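Why Do Drawers Stick? (And Other Stuff About Friction)

by Huệ Đỗ for the Gildale Kids Science Page
Thu 28 March

Quick one this week, lots to get through.

Pull open a drawer. Any drawer. Did it glide? Did it squeak? Did it get halfway and stop dead, so you had to wiggle it?

All of that is friction. Friction is a force. It happens when two things rub together, and it always pushes against the way you're trying to slide. Push left, friction pulls right. Push right, friction pulls left. Annoying. Also very useful, we'll get to that.

WHERE DOES IT COME FROM?

Look at a tabletop. Smooth, right? Now imagine shrinking down to the size of a speck of dust. Smaller. Smaller than that. Suddenly the table is all hills and valleys. Everything is bumpy if you get close enough, even glass.

When two bumpy things touch, the bumps catch on each other. And the tiny bits that make up each surface (called molecules) stick to each other a little. To slide, you have to break all those sticky spots. New ones form right behind them. Break, stick, break, stick. That's why a chair leg makes that awful noise on a hard floor.

STARTING IS HARDER THAN KEEPING GOING

Ever tried to shove a heavy box? You push and push and nothing. Then — whoosh — it goes, and suddenly it's easier.

Two kinds of friction there. Static friction is the kind that holds things still. Sliding friction is the kind you get once they're moving. For most things static is stronger. So the first little bit is the hardest bit. Drawers do this too. Stuck, stuck, stuck, then it flies out and your socks are on the floor.

HEAVY THINGS RUB MORE

More weight means the bumps get squashed together harder. More squashing, more friction. So a drawer full of books is harder to open than a drawer full of T-shirts. Same drawer! Same wood! Just more pressing down.

Also, pull from the middle. If you pull on just one corner, the drawer twists sideways and the edges dig in to the sides. That's called racking. Use both hands if there are two handles.

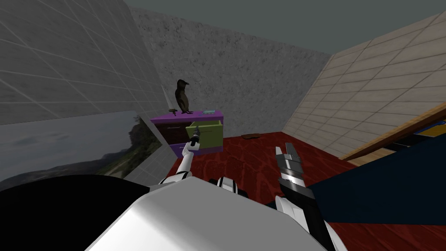 Low furniture, red floor.

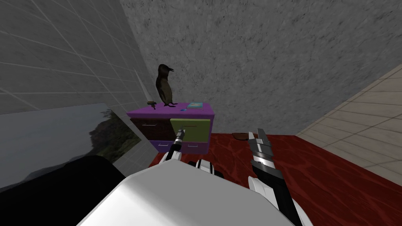
HOW TO MAKE LESS FRICTION

People have been working on this one for a very long time. Some ways:

Make it smoother. Sand down the rough bits and there is less to catch.

Make it slippery. Rub candle wax on the bottom edges of a wooden drawer. The wax fills in the valleys and slides easily. Grown ups use oil on hinges for the same reason.

Make it roll. Rolling takes much less push then sliding. That's why many newer drawers have little wheels or balls hidden in the sides. Listen when you open one, sometimes you can hear them.

Float it. Air hockey tables blow air up through tiny holes so the puck hardly touches anything. Barely any rubbing at all. No good for socks.

WHY DOES MY DRAWER STICK IN SUMMER?

Good question from a reader in Staltley. Wood soaks up water from the air. On damp, sticky days it swells up a bit, so the drawer gets fatter but so does the gap's frame, and things squeeze. More squeeze, more friction. Ours at home is terrible in July and fine by November, when the heating is on and the air is dry.

WHAT IF THERE WAS NO FRICTION?

Sounds fun. Would be awful. Your feet would slide out from under you every step. Pencils wouldn't write — the mark on the paper is pencil that got rubbed off. Knots would come undone. Nails would slip right out of walls. Bikes couldn't stop. Bikes couldn't start either, the tires would just spin.

So we want lots of friction on shoes and brakes, and not much on drawers and slides.

TRY IT: THE SHOEBOX PULL

You need: a shoebox, a rubber band, string, a ruler, some cans of food.

1. Poke a hole in one end of the box. Ask a grown up to help.
2. Tie the string through the hole. Tie the rubber band to the other end of the string.
3. Put one can in the box. Pull slowly on the rubber band. Measure how long it gets right before the box moves. Write it down.
4. Add another can. Pull again. Longer?
5. Now try it on carpet. Then on a towel. Then lay some round pencils under the box and try that.

The longer the band stretches, the more friction you're fighting. Stop if it looks like it might snap, and keep your face back.

Lục's class did this one with 11 different surfaces and made a big chart. Carpet was worst. The pencils won easily.

WORDS TO KNOW

Friction: the force that pushes back when things rub.
Static friction: friction when nothing is moving yet.
Lubricant: slippery stuff like oil or wax. Say it LOO-bri-kant.
Racking: when a drawer goes in crooked and jams.

Next time: why ice is slippery. Send your questions in before then please!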